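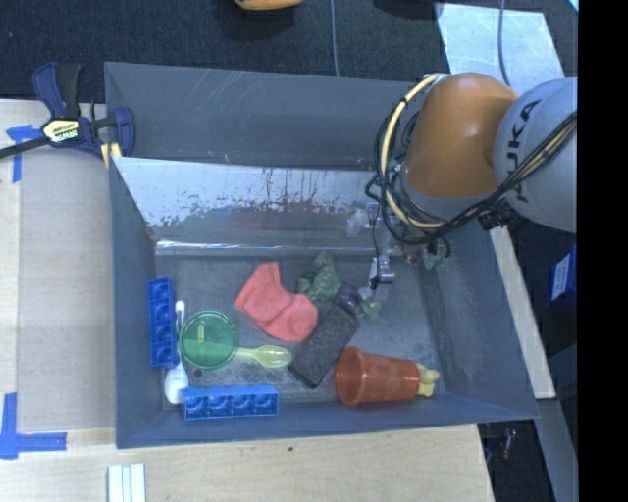 4. Setting up stock counts in Prekeo

The brochure says a first count takes 17 minutes. Ours took most of a morning, so start early and keep a pencil by you.

4.1 Open Stock, then Counts, then New count.

4.2 Pick a location. Mixed bins must be set to "Mixed" before you save. The setting can't be changed afterwards, whatever the help bubble tells you.

4.3 Type the bin code by hand. The "Suggest" button offers codes that are already taken.

4.4 Enter each item and its quantity. Press Save after every 8 lines.

Note: Autosave is on by default. We have yet to see it save anything on a slow connection.

4.5 Choose Compare. Differences appear in red – or in grey, if the item was added that same day.

4.6 Check the red lines against the shelf before you accept them. Accept all is quick and we advise against it. At the Priltwood store it wrote off 106 items that Arnel Aquino later found one aisle along.

Caution: Closing a count locks it. Only an account with Owner rights can reopen it, and the reopened copy loses its comments.

4.7 Export the count as a spreadsheet and keep it somewhere outside Prekeo. Lists longer than 1,071 lines are split into two files with the same name, so rename the first one before you fetch the second.

For printing labels, see section 5.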